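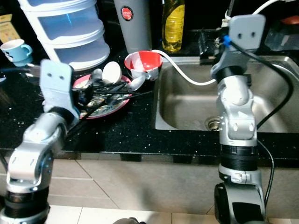 Step 3: Stack what belongs together, then start with the small things

By now you've scraped everything and run your water (steps 1 and 2), so let's get to the part I like best. I always gather the small pieces onto a plate next to the sink – chopsticks, a spoon, a little cup or two – and carry on from there. My floral plate with the red rim has done this job for years, and I'm fonder of it than I am of some of my good china!

Take the chopsticks first. Hold the whole bundle in one soapy hand and roll them against each other under the water, then run a sponge down toward the tips, where the rice likes to stick. Long cooking chopsticks get a second pass from me, especially if they've been in sauce. Rinse them and stand them up to dry, tips in the air.

Cups and spoons come next. Wipe around the inside of each cup, then the rim, then the foot, which people tend to forget and which leaves a gray ring on the shelf if you do.

Step 4: Bowls and plates

Bowls go in one at a time, please. I learned this in our old apartment in Wirton, where I chipped a lovely red bowl by letting it knock against its neighbor in a deep steel sink. If your sink is metal too, lay a folded dishcloth in the bottom, just clear of the drain. Save the plate for last, once everything has been lifted off it, and use the soft side of the sponge on any painted pattern.

Step 5: The counter

Black granite shows every drop, bless it. Wipe it with a damp cloth and a tiny bit of dish soap, wipe again with plain water, and then go over it with a dry towel, paying attention to the strip along the sink rim. Skip the vinegar – it's not kind to the sealer.

Hang up your towel and put the kettle on. Drying and putting away are in step 6.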